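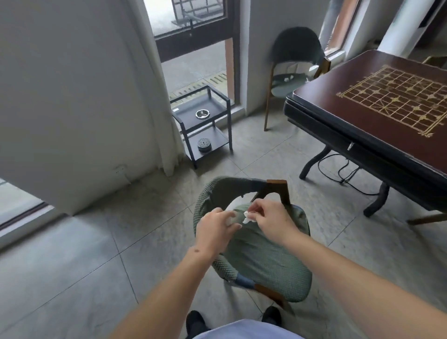 Sheila Yeoman has strong views on how to crumple a tissue. She gave me several of them before I had my coat off.

"Too tight and it's a marble," she said. "You can pick up a marble with anything. Too loose and it's a sheet of paper lying there looking sorry for itself. What I want is the one somebody used and forgot."

We were at Upadhyay House, where Floleck had opened its doors for the afternoon of February 25, 2025, to anyone curious about what a home robotics company does all day. I'd been promised a robot, and there was one. But I'd also been promised coffee, and the coffee was in the room where Yeoman works, so that's where I started and, as things went, where I stayed.

Her job is to get ordinary chores done by ordinary people while a camera up by their eyes records what the hands do. The recordings go to a robot called Drukaseo, which is supposed to learn from them. She has nine people on her rota, and the chore of the season is clearing up: trash off seats, trash off floors, chairs put back where they came from. There's a list, kept in a program called Omel, which hands out tasks in an order that Yeoman describes as "random, if you believe random can have a grudge."

I asked whether Omel ever hands out something fun.

"Watering plants was fun for a week."

She has done this for long enough to have stopped seeing rooms the way the rest of us see them. A chair, to Yeoman, is a seat at a certain height with certain things in the way of your elbows. She talks about fabric like a tailor. She likes a stretch cover with some texture to it, because tissue drags on it a little and the fingers have to deal with that. Bare wood she finds dull. "The tissue slides off and everybody goes home."

And she likes clutter, up to a point. When Floleck started out, she says, the recordings were made in a bare white room with one table and one lamp, and the robot that learned from them was a genius in bare white rooms. Then it went to a house.

"There was a cable on the floor," she said. "That was all. One cable. It stood there thinking about that cable like it was the Grand Canyon."

So now they work in places where people have left their stuff, and nothing gets squared away first. Cables stay where they fall. Chairs don't have to match. If there's a game table, it stays, and whoever is picking things up has to work next to it, as they would at their brother-in-law's.

I asked what makes a person good at it, since on the face of it the entry requirement is having hands.

Yeoman took this more seriously than it deserved. The worst people are the ones who try to be good, she told me. They slow down. They pick up a tissue like they're defusing it. They finish and hold still for a moment, waiting for a score. She spends her first morning with any new recruit trying to bore them back to normal, and she reckons most of them get there by lunch.

"Kieran was terrible," she said, with real affection. "Lovely, careful hands. Useless. I had to have him do it while telling me about his vacation."

Kieran Gosling, who was within earshot, said it had been a very short vacation.

He's now one of her best, and he was kind enough to talk me through the thing from the inside. The first surprise, he said, is how much you look down. You don't think of yourself as someone who looks at the floor until you've spent a day with your own gaze being kept on file. The second is how often your hands get somewhere before you've decided anything. You'll be on your way to a chair and both hands are already out, fingers open, with no instructions from upstairs.

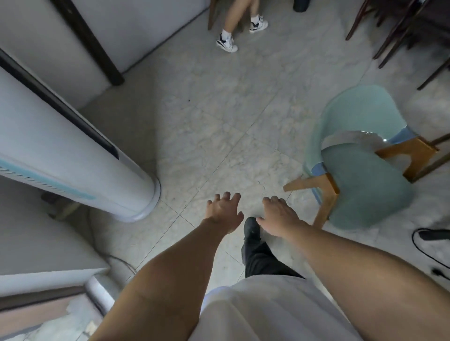

"That part's gold," Yeoman said. The reaching, the shuffling over, the moment when a person is between one thing and the next: she wants all of it kept. Early on, someone at Floleck had trimmed the recordings so they began with the fingers closing, to save on storage. It saved a lot of storage. What they got was a robot that knew how to hold things and had no idea how to arrive at them.

"It's like teaching somebody to swim and starting when they're already wet."

I said I thought that was how most people were taught to swim. She gave this some thought and asked if I wanted more coffee.

How many times does a person have to do a chore before a robot can be let near it? Yeoman's working figure is about 3,000 recordings, and she says it with the flat calm of someone who has sat through most of them. She checks for quality, which in her case means watching tissues leave chairs for a good part of the week. I asked if she had come to have favorites. She said of course. There is one where a tissue comes apart halfway up and the person says a word, and has to go back for the other half. It's been a great help, she told me, although they took the word out.

She isn't sentimental about the robot. At home she has a broom, which she recommends. Her interest in Drukaseo is roughly that of a piano teacher in a pupil who has been entered for an exam against advice: she'd like it to do well, she'd like it noted that she asked for more time, and she has no plans to be in the building.

She was in the building for this one, however, and at the appointed hour Neville Parsons came in to collect us all for the demonstration. Parsons looks after the machine itself. He has a habit of referring to its days as "good" or "quiet," and he informed us on the stairs that it was having a quiet one.

Drukaseo lives on the upper floor and is a good deal less alarming than its name. It has two arms and a base on wheels, and it waits with its grippers folded in front of it, like a man at a funeral who didn't know the deceased well. Parsons put a tissue on a stool. There was a hush. Some of us had driven a fair way.

It went for the stool. It slowed down, considered, opened a gripper, closed it on a corner of the tissue and lifted. The tissue came up. It then came down again, most of it, and the robot carried the rest to the bin with great dignity. The whole business took two minutes. A child near the front clapped, and then we all did.

"A month ago it would have picked up the stool," said Parsons, who seemed pleased, and I think he had a right to be.

I asked Yeoman on the way back down what she'd made of it. She had been watching its left arm, she said, which had done nothing whatever. People hardly ever do that. One hand picks up and the other is steadying the seat, or setting off toward the next thing, or just hanging around nearby in case. Her crew do it without being told. She has stopped trying to explain it to them because the ones who understand it start doing it wrong.

The seat matters more than visitors expect, she went on. People assume you'd start with a floor, floors being flat and plentiful. But a chair makes you lean in over it, it has a back and a frame to get around, and whatever has been left on it is usually soft and never quite where the last one was. If a robot can clear a chair that somebody has been sitting in all evening, Yeoman says, she'll start to believe what's in the brochure.
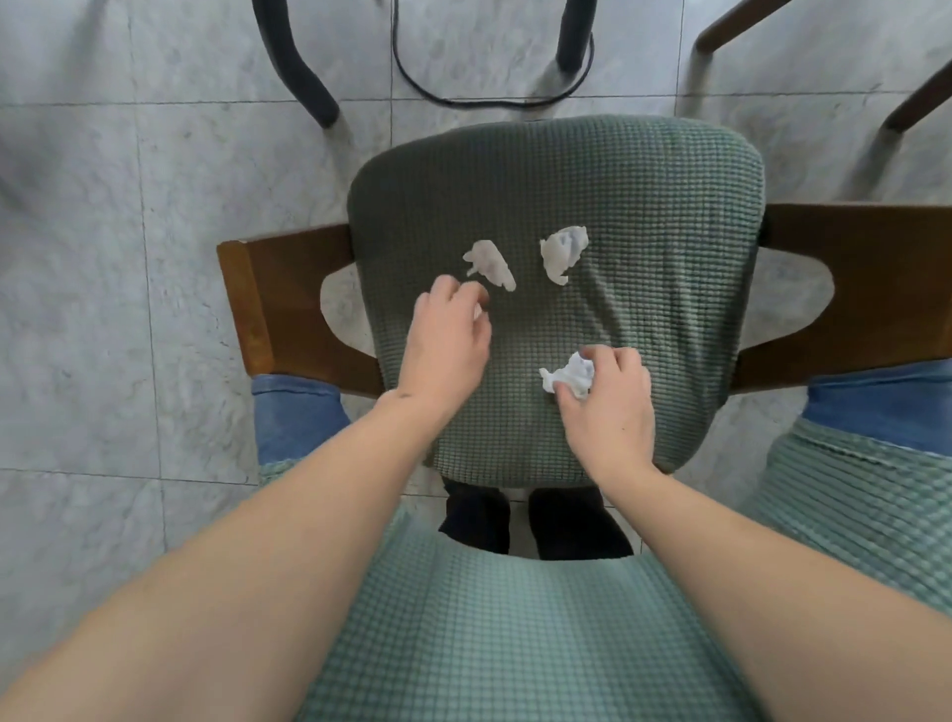 Dennis Tindall wasn't having that. By his account a chair is a soft option, the floor under the chair is where the real mess goes, and any machine that tidied the seat and left the rest would be doing exactly what his sons do, at a much higher price.

Yeoman heard him out. Floors were on the list, she said. So was under the chair, and so, God help them, was down the side of the couch, which Omel had been threatening her with since the fall.

"Down the side of the couch is where I retire," she said.

Tindall wanted to know about pets. She said there was nothing scheduled about pets. He wanted to know about stairs. She pointed him at Parsons, who had the look of a person who has been pointed at before.

With the visitors thinning out, I asked her the question I'd been saving, about whether it bothers her to be teaching a machine to do something so small. I'd pictured a thoughtful pause here. She was already shaking her head.

"It's only small if you can do it," she said. Her mother's hands had been bad for a long time before she'd admit it, and what went first wasn't the jars or the heavy pans. It was picking things up off the seat next to her. Paper, pills, the TV remote on a slippery cushion. "She could lift a kettle. She couldn't get a tissue off a chair. She used to sort of sweep at it."

Then she said that if I put that in I should also put in that the robot can't do it either yet, so nobody should order one for their mother on the strength of an open day. I said I would.

Floleck plans to open Upadhyay House again in June. Pauline Ackroyd, in charge of the guest list, says there'll be more chairs for visitors, there having been some confusion this time over which ones you were allowed to sit on. I'd chosen wrong myself. Gosling had to ask me to get up, very politely, with a tissue already in his hand.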